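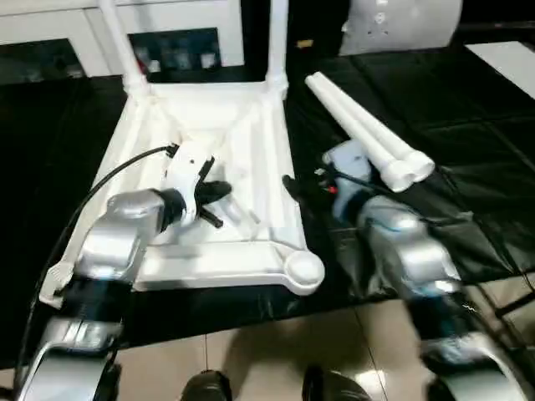
4.2 Returns of self-assembly seating

Seating made up the largest group of returned goods in the period under study. The sample was drawn from the records of two mail-order sellers, Brandemo and Semar, and covers 2,000 orders, of which 1,000 were placed with each firm. Orders from business customers were left out, as were orders canceled before shipment. The return forms used by the two sellers differ in layout but ask for the same main reason, and the answers were recoded under the 16 headings set out in Section 3.

Both sellers ship most of their chairs unassembled. A carton holding a seat with separate legs takes up less room in a truck than a finished chair, and freight charges on both sites are set by volume. The saving is passed on in part to the buyer, who takes on the work of assembly. Earlier work on household goods (Segura, September 2019) treated this exchange as a simple trade of money for time. Our reading of the forms suggests that storage space in the home also matters. Many buyers kept the unopened carton for some weeks, and several stated that they had ordered the chairs for a single event.

The cost of taking goods back depends on the state in which they arrive. An unopened carton can be placed on the shelf again after a brief check. A partly assembled chair, such as one with two of its legs in their sockets and two still loose (Figure 2), no longer fits its original carton and must be taken apart or repacked by hand. Semar charges the buyer a fixed fee in such cases. Brandemo does not, and recovers the expense through its general prices.

Figure 2. Plastic chair during assembly, with the seat turned upside down.

The difference in fee policy should be kept in mind when the return rates of the two sellers are compared. A buyer who expects a charge may choose to keep an unwanted chair or give it away, and neither outcome appears in the records.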